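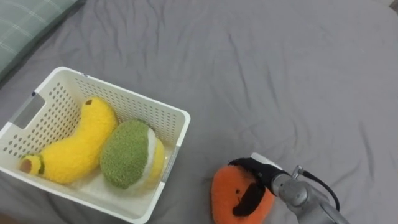
Kevholm, April

Reading time: 3 minutes

Warehouse Operations, Unit 5: Slotting and Pick Paths
Course handout. Notes by Yara Hamdan

Slotting means deciding which item is stored in which location. In most manual warehouses, walking takes up more of a picker's shift than any other task, so slotting is usually the first thing to look at when pick rates fall.

Terms used in this unit

Location: one addressable storage position, such as a shelf bay or a pallet slot.
Order line: one item number on one order, whatever the quantity.
Velocity: the number of order lines an item gets in a set period. Do not confuse this with units sold. An item that ships 400 units on one order is a slow mover for our purposes.
Golden zone: the shelf levels between knee and shoulder height.

ABC classes

Sort all items by velocity, highest first, and add up the order lines as you go down the list. A items are those that make up the first 80 percent of lines, B items the next 15 percent, and C items the rest. The cutoffs are a convention and you may be given different ones on the job.

The case for this unit is the Forsyth parts warehouse, which holds 3,303 item numbers in 13 aisles. The packing station is at the low end, next to aisle 1. Before the re-slot, items were stored in item number order. That made them easy to find on paper, but fast movers ended up in every aisle. 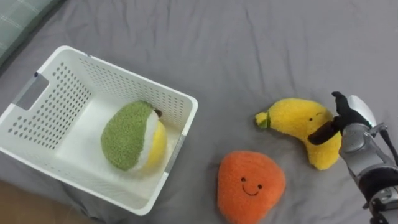

The data came from an export of the site's Ivau system. Two problems had to be fixed before it could be used. Returns were recorded as order lines, and items that had changed number appeared twice — once with the old number and once with the new one. Check for both in your own exercise file.

Pick paths

With an S-shaped path, the picker walks the full length of each aisle that holds a pick and skips the others. With a return path, the picker goes in and comes back out at the same end. Return paths work well when A items are stored near the aisle entrance. If picks are spread evenly along the aisles, the S shape is normally shorter.

Do not put all A items in a single aisle. Pickers will block each other, and the time saved on walking goes into waiting. At Forsyth the A items were spread over the front bays of several aisles.

Limits of the method

ABC classes ignore items that are ordered together. They also go out of date. Seasonal goods need a fresh count before each season — last year's average will put them in the wrong class.

For Wednesday

Read the Hosiser case sheet and classify the items in the exercise file. Bring a sketch of one S-shaped path and one return path for the same order. Euan Matheson takes the lab session. Work in groups of two.

Related items
Unit 4: Receiving and Putaway
Unit 6: Batch and Zone Picking
Cycle Counting Worksheet
Glossary of Warehouse Terms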